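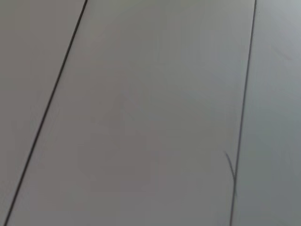

Guest Laundry and Linens FAQ

Matley Street Apartments, short stays and monthly lets

Most of what people email us about is on this page. Check here first pls, replies can take a day.

Are towels and sheets included?

Yes. One set per guest, on the shelf in the hall closet. Beds are made up before check-in.

How often do you change them?

Weekly on monthly lets. Short stays, no change unless you ask. Leave the used set in the bag behind the bathroom door and text the desk before noon.

Can I get extra towels?

Sure. $2 each for the whole stay, not per day. Hand towels and washcloths free.

Do you have beach towels?

No. Please don't take the white ones to the lake, they don't come back white. 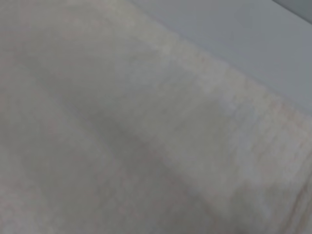
Where is the laundry room?

Basement of the Codo building, door next to the bike racks. Your room key opens it. If you're in the Sekiguchi building, go across the courtyard, there's no laundry on your side yet. We hope to have one in May.

What are the hours?

7 to 10, every day. Dryers shut off at 10 on the dot, so start your last load by 9.

How do I pay?

Laundry card from the machine by the door. Takes bills and cards, no coins. Refunds on leftover balance at the desk, bring the card.

Is detergent provided?

Unscented powder, in the cabinet, free. One scoop is plenty. Bring your own if you want something else but no bleach in the front loaders.

Why did my towels come out stiff?

Too much soap, usually. Run them again with no detergent and an extra rinse. Skip the fabric softener, it coats the loops and they stop soaking up water.

What temperature should I use?

Warm for towels, cold for anything dark. The hot setting is hot, we've had poeple shrink sweaters.

I stained a towel. Will I be charged?

Not for normal stuff. Makeup mostly washes out. Hair dye doesn't, and we charge for that. Tell us early, easier to treat a fresh stain.

I left something in the dryer.

Check the lost items shelf first. Then call the desk, extension 171. Things are kept 100 days and then donated.

Can you do my laundry for me?

We don't, but Zurnotano picks up from the lobby. Bags up to 70 liters. Book and pay with them directly, we can't help with orders or missing socks.

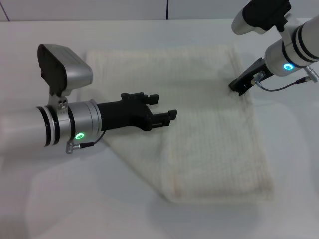 Posted by the Front Desk, February 8, 2021

Update on the dryers. Second one from the left is back in use, new belt. The one by the sink still runs long, so set it for less time then you normally would. Clean the lint screen before AND after. Folding table is shared, please move your things when you're done.

Still stuck? Email the desk with your unit number in the subject line.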